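Robotics Course Project Report
Section 4: Demonstration at the May Open Day

4.1 Purpose of the demonstration

The project group was asked to present its block sorting task to visitors during the department's open day at the Vundgate building. The demonstration had two aims. The first was to show members of the public how handling data is collected by hand before any automatic control is attempted. The second was to test whether our written procedure could be followed by a person with no training in the subject.

The session was open from 10 a.m. to 3 p.m. Entry was free, and visitors were admitted to the work area in groups of 6 so that everyone could see the table. Before taking part, each visitor was given a short talk on safe use of the grippers, in particular on keeping fingers away from the linkages.

4.2 Task and equipment

The task, named Bravo in our project plan, is simple to state. Blocks of different shapes are moved between the tabletop and a round plastic basin using two hand-held grippers, one in each hand. The operator may not touch the blocks directly. A trial ends when the operator says that the work is complete or when the time limit is reached.

The basin was chosen during the planning stage. A clear wall lets the operator see the blocks from the side, but the raised rim makes it harder to bring the gripper in at a low angle. The blocks were selected for their differences in shape. Wedges and triangles offer few parallel faces to grip, while flat rectangular blocks are easy to hold but difficult to pick up when they lie close to the side of the basin. Several blocks carry dark stripes, which visitors found useful when they were told which piece to move next.

During trials, the open jaws are brought over the basin from above, with the ribbed blue pads on either side of the block to be lifted. The second gripper is kept near the edge of the table until it is needed.
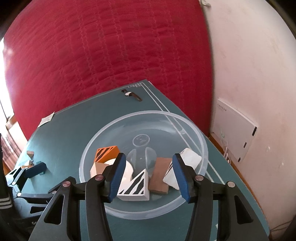
4.3 Results of the session

A total of 18 visitors completed at least one trial. Their work was added to the set already gathered by the group at the Fledmont teaching room, bringing the project total to 1,186 recorded trials. Of these, 561 were judged suitable for the training stage described in Section 5.

Most errors by visitors were of the same kind. The jaws were closed too early, and the block turned and slipped before it cleared the rim. Younger visitors tended to slow down after one or two attempts and did well from then on. Adults asked more questions about the Donon control software - mainly how it would deal with a block it had not met before - and the group was not always able to give a full answer.

4.4 Changes made to the procedure

The instruction sheet has been shortened to one page, and the order of the steps has been revised. The time limit remains the same. The group also recommends that a larger printed diagram of the gripper be available at future open days, as the hinge action was difficult to explain in words alone.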